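My application to Stuteck

21 July 2024

Last month I have sent my papers for the apprentice programme at Stuteck, and two people asked me already how it goes, so I write it down once for everybody.

The programme is in the Gondton plant. They take 351 trainees this year in 4 trades, and I chose the electrical one. I had first looked at Civum, but there you must have finished school not more than five years ago, and for me it is six. Stuteck has no such rule. You need only the school certificate, a trade certificate and a medical paper from a doctor on their list.

The form itself is online and it is long. It closed itself two times while I was filling in the part about my marks, and I had to begin again from the first page. My advice is to save after every page and to scan the certificates before you start. My scan of the trade certificate was too big and I needed an evening to make it smaller. 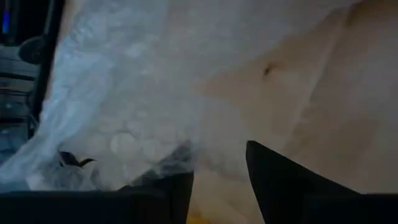 The written test will be in August. There is mathematics, some general science and a part with drawings of circuits. I am a little afraid of the drawings. In the evenings I study with an old book from my training at Temba, and it is still quite useful, only the symbols are sometimes different from the ones in the sample paper.

After the test one must wait up to 6 weeks for the list. If my number is on it, there is an interview in Gondton, and the train ticket is paid by the applicant. I have already looked at the prices, and the early train is the cheapest.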